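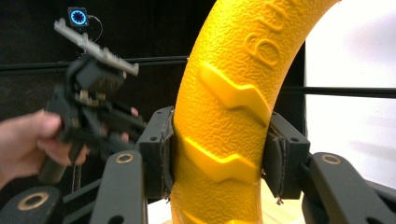
Pronden Children's Centre - toy and loose parts check, April
Room: Leblanc room (toddlers)
Checked by: Armelle Hervieu
Follow-up: Upendo Kombo

Mark each line OK, Fix or Remove. Write a comment for anything that isn't OK.

1. Foam toys, surface
OK. Yellow ring with the tyre tread: pebbled face, raised ridges. Press along the ridges with a thumb and look for splits where they meet the face. Check the inside curve as well - it got missed last time.

2. Foam toys, bite marks
Fix. One of the blocks from the Dustard set has tooth marks on a corner. No pieces missing. Put it on the high shelf until Upendo has looked at it.

3. Small parts
OK. Everything in the open tubs was tried in the choke tester. The 13 wooden pegs go with the preschool room and should not be stored in here.

4. Wheels and axles
Remove. Two push-along trucks have loose wheels. Taken to the office, tagged.

5. Soft toys, seams and eyes
OK. Bear restitched under the arm, seam holding.

6. Cleaning
Fix. Foam toys are to be wiped with warm soapy water, rinsed and stood on edge to dry. Textured ones need the soft brush, as a cloth goes over the top of the grooves. The brush was not in the caddy.

7. Storage
Fix. Madix shelf by the window is wobbling again. Top bracket needs a longer screw. Nothing heavier than 5 kg on it for now. Foam shapes can stay on the bottom shelf.

8. Labels and paperwork
OK, except the tub labels, which are peeling. More than 100 items on the room list and it hasn't been updated for the new puzzles.

Follow-up comments (U. Kombo)
Item 2 - binned. Not worth keeping one chewed block.
Item 4 - one truck repaired, the other thrown out. Take it off the list.
Item 6 - new brush in the caddy, please leave it there.
Item 7 - waiting on the screw.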